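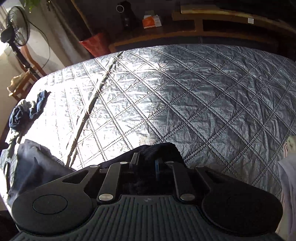
Niilo Mäkelä wrote back after last season's trip that he had never been so cold at breakfast or so happy by lunch, and could he please have his seat in the raft again. He can! And we have room for more.

We're looking for paddlers to join the spring run of the Umevberg, put-in at the old Demirtaş bridge, take-out at Pledeck landing. Kayaks and solo canoes are both fine. The river is mostly easy water with a couple of ledges that get pushy when the level is up, so you should be able to roll or self-rescue, and have some moving-water days behind you.

We camp 2 nights on gravel bars. Bring your own boat, PFD, helmet, drysuit or wetsuit, and a throw bag. Meifang Ye is planning the group meals and would love a helper (she makes a dumpling soup that is worth the whole drive). Ertuğrul Keskin runs the shuttle and needs one more driver with a roof rack.

Cost is $300 per person and covers food, shuttle and camping permits. Rental boats are extra, ask early.

To sign up, write to Tülin Çınar at the Keditz Paddlers with your experience, your boat and anything you can't eat. We'd like to hear from you by 11 Feb 2023. First-timers on this river are very welcome!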